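Home Explore Notifications Messages Profile

Ye-rin Do
Sat 26 April

ok so I finally swapped every bulb in the apartment and I have Opinions. thread

1/ the old ones were all that bluish hospital white. I lived with it since January!! my living room felt like a dentist's office at 9 pm

2/ went with the warm Padix ones for the lamps. a pack of 16 and I still ran out - who puts 2 bulbs in a closet?

3/ the kitchen got Flovska because they dim all the way down without that buzzing thing. my ears are so happy

4/ biggest lesson: skip the clear glass. frosted everything. you get a soft glow and no dots in your eyes when you look up

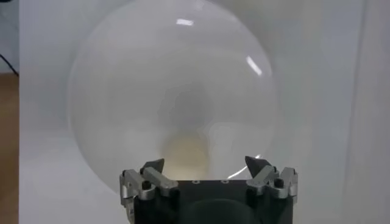 5/ total damage was $71, and I'd pay it again just for the hallway. it used to be so gloomy out there

6/ next up is the bathroom mirror, which is still stuck on dentist mode. if you have a favorite warm bulb for that please tell me, I'm ordering tonight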